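Kurncombe Bench Guide
Section 2: Putting the mat on the table
Updated August 28, 2018

Quick version of the old section. Same mat, same tables, fewer words. If you have the May printout taped up somewhere, bin it, the step order was wrong.

Applies to the Gralard dark mat on any white Strickland top. Round tables, see the sheet that came with the table.

What you need
- the mat, out of its tube
- a dry cloth
- a damp cloth, water only
- Ritum tape, the low-tack roll
- a tape measure

Before you start

1. Everything off the table. Cups, pens, tape ends, the lot.
2. Damp cloth over the top, then dry cloth. Get the corners.
3. Run a flat hand over it. Grit feels worse than it looks. If you find any, wipe again.
4. Leave it 15 minutes. Longer if the room is cold.

CAUTION: No spray cleaner on the top before the mat goes down. It stays under there and goes sticky.

Note: old tape residue comes off with a thumb and some patience. Do not scrape the top with a blade.

Laying the mat

1. Unroll on the table, face down first. Let it sit while you tear tape.
2. Flip it. Face is the duller side. Hard to tell under bright lights, so check for the printed corner mark, it goes underneath.
3. Line up the long edge with the far edge of the table. Far edge first, always.
4. Hold that edge with one hand, smooth toward yourself with the other. Slow.
5. Measure the white left showing on each side. Should match. Shift the whole mat if it doesnt, no pulling on one corner.
6. Corners last. Press, count to 2, let go. If a corner lifts, see Curling below.
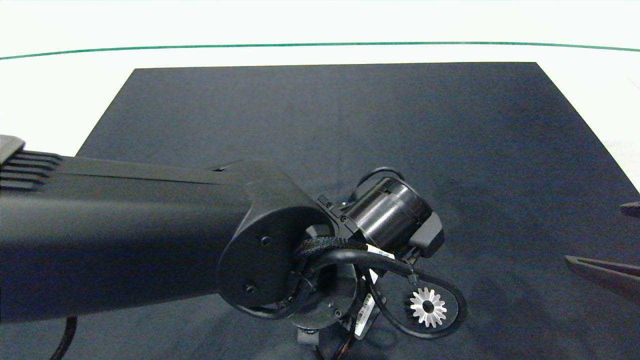

Fig. 1. Dark mat on the white top.

Taping

You may not need tape. Try it without for a day.

If the mat walks:

1. Lift one short edge, just enough to get your fingers in.
2. Strip of tape along the underside, sticky side to the table. Keep it back from the edge so it does not show.
3. Lower the edge from the middle outward.
4. Other short edge, same thing.

Never tape the long edges. You will want to lift them to clean, and tape there makes a ridge you can feel through the mat.

CAUTION: Ritum low-tack only. The packing tape in the drawer looks similar and takes the finish off the table. Check the core of the roll if your not sure.

Creases and fold lines

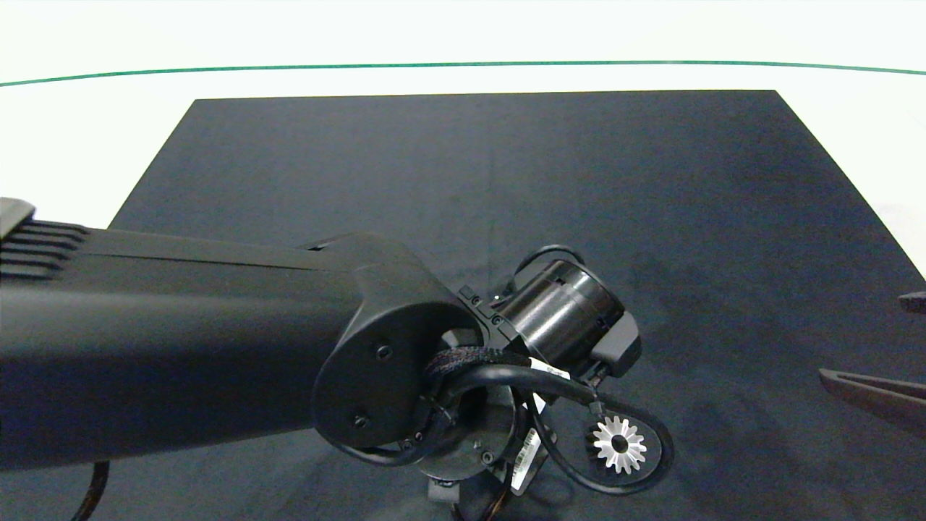
Reading time: 2 min

Faint creases are fine. So is a light line near the middle, top to bottom. Mats that have been stored folded get one. Leave it alone unless things rock on it.

If things do rock:

1. Take the mat off and turn it face down on a clean floor.
2. Roll it loosely against the fold. Wide roll, no squeezing.
3. Leave overnight.
4. Lay it again from step 3 above.

Still there? Do it once more, then stop. A fold that survives two nights is staying. Turn the mat end for end and see if the line lands somewhere less annoying.

CAUTION: No iron. No hair dryer. No hot pan with a towel under it. The backing shrinks and the mat will never lie flat again.

Smudges

They show more on dark mats. Most are hand marks.

1. Dry cloth first, one direction only.
2. Damp cloth if that does nothing. Wring it out hard.
3. Dry again straight away.

Circles make it worse, you end up with a shiny patch. Chalk and pencil lift with the dry cloth. Marker doesn't lift, so keep the markers on another table.

Crumbs and dust: lift the near edge, tip everything toward the middle, then brush off into your hand or a pan. Brushing straight off the side puts half of it under the mat.

Curling

Corners curl when the mat has been rolled face in. Bend the corner back gently, hold, let go. Put a flat heavy book on it for 15 minutes. Repeat if needed. Don't leave books on overnight, the cover can print onto the surface.

Edges curling all the way along means the mat is too big for the top and is hanging over. Check the size against the order slip. Do not trim it yourself, the edge frays and the warranty goes with it.

Daily check

Quick look before work starts. Takes no time.

- flat all over?
- white border even?
- nothing underneath?
- near edge not hanging?

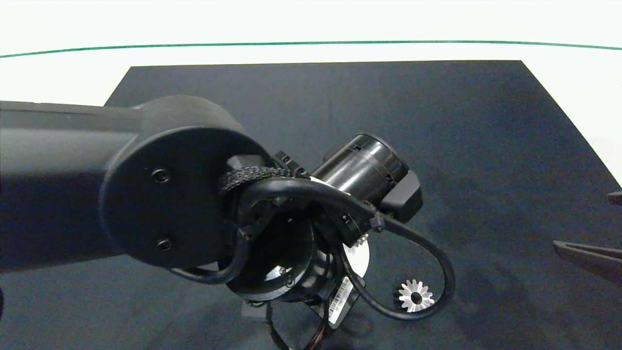 Fig. 3. Mat in place.

Note: there is no Fig. 2 label in this edition. It will be added to the next one.

Taking the mat off

1. Clear the surface.
2. Lift both near corners together. Get a second pair of hands for the long size.
3. Peel back toward the far edge. If you taped it, go slower over the short ends.
4. Pull any tape off the table now. It gets harder to shift the longer it sits.
5. Roll face out, around the tube. Loose enough to get a finger in the end.
6. Store the tube lying down. Standing on end crushes the bottom edge.

Replacing

Swap it when the surface goes shiny all over, or when the backing starts leaving bits on the table. Marks alone are not a reason.

The part number for the standard mat is 284. Ask for dark, otherwise the store sends the pale one. The mat is rated for 1,000 wipes, and no, you dont have to keep a tally.

Next: Section 3, Table feet and leveling. Do that with the mat off.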